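About Cokeck Student Shuttle

Cokeck runs contract bus service between apartment complexes and college campuses. Akua Wumbei started the company with one used bus and a single agreement with the Karras Street apartments, whose tenants had lost their campus route the year before.

We now have 11 buses and 39 employees, most of them drivers. Service runs every 30 minutes while classes are in session and every 10 minutes during the morning peak. The Lurix line serves the north side complexes and the Rultance line serves the south side. Both stop at the main library.

Property managers pay for the service by the semester, based on the number of leased beds. Riders show a resident card or a student ID when they board. There is no fare.

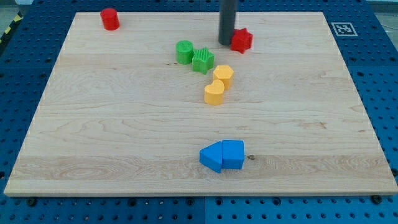

Colored plastic blocks on a maple board.

Gebhard Leitner is in charge of routes and schedules. He drove a city bus before joining us and still covers a shift when we are short. He reviews ridership for each stop every October, and changes take effect at the start of the spring semester. Managers get the draft schedule first and can ask for changes before it is posted.

All of our buses have wheelchair lifts and front bike racks. Drivers hold a commercial license with a passenger endorsement and complete our own training on each line before driving it alone.

Our office is next to the bus yard on Karras Street. For lost items, call the dispatcher and give the line and the time you rode. Items are kept until the end of the semester.

Page updated 5/22/21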